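Small Electric Pots in the Shared Kitchen: Your Questions

Which pot may I use?
Any pot from the open shelf. Please write your name in the book and bring it back before you go home.

How much water can I put in?
Never more than 2000 ml. For one portion of rice we advise 125 g of dry rice and 200 ml of water.
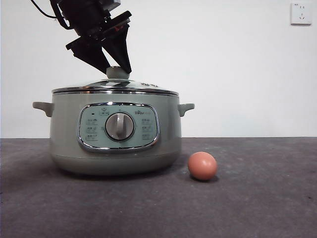
Can I lift the lid during cooking?
Yes, but slowly, and turn your face to the side. Steam comes out quickly. On a pot with a rim of shiny metal like the pale green one, take hold only of the round knob in the middle. The two side handles are for carrying, after the plug is out of the wall.

Can I put a hot pot directly on the table?
Please use a cork mat. We have 13 of them in the drawer under the sink.

How should I leave the table?
Wipe it with a damp cloth, then with a dry one. Small crumbs and specks are easy to miss on a grey top, so look also along the far edge. A red spot should be wiped at once, as sauce becomes difficult later. The long pale scratch is known to us and you do not need to report it.

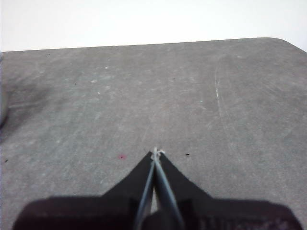 Braltwood Residents' Cooking Club

Who do I ask if a pot does not work?
Write to Beathag Morrison at the club desk. Do not open the base yourself.

Page updated Aug 14, 2025

Shares: 13

2 comments

Amado Enriquez
Thank you. Is the amount of water the same for brown rice?

Beathag Morrison
Hello Amado, brown rice needs more. I will add it to the page.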